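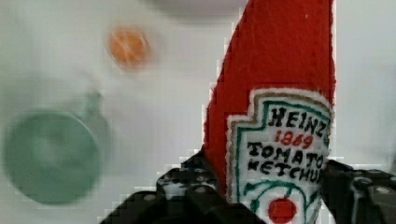
Caught by the wrist camera: a felt ketchup bottle in the gripper, with a green disc and a small orange shape blurred on the pale surface behind it.

Baltgate releases Korneck 20, grasp planning software for soft objects

FOSTON, October - We've been itching to get this one out the door! Korneck 20, the new version of our grasp planning and control software, is available to download from this month, and it's the biggest change we've made to the planner since we started Baltgate.

Soft things are hard on a planner. A rigid box keeps its shape when you squeeze it, but felt gives way, and the width you measured before the grasp is no use to you a moment later. Older versions of Korneck picked a width and stuck to it (I wrote that code, so I'm allowed to grumble). The new one keeps reading the wrist camera and the finger positions all the way through the close, and it updates the plan 100 times a second.

We tuned it on our own shelf of 472 objects, plenty of them fabric toys like the ketchup bottle with HEINZ and 1869 stitched on its label. I've grown very fond of that shelf. The release also includes 2,030 recorded grasps, with camera video and joint data lined up on one clock, so you can replay a grasp in the viewer and try your own settings against it - no arm needed.

Also new is a blur check, which tells the planner when a camera view is too smeared to trust, and a simpler setup file that fits on one page. If you're using our Dhillon calibration tool, your old files will load as they are.

Korneck 20 is free for schools and for anyone working on their own projects. Companies can try it for 20 days before buying a license. Downloads, release notes and the grasp recordings are on the Baltgate website, and press questions can go to our Foston office - we're happy to set up a demo.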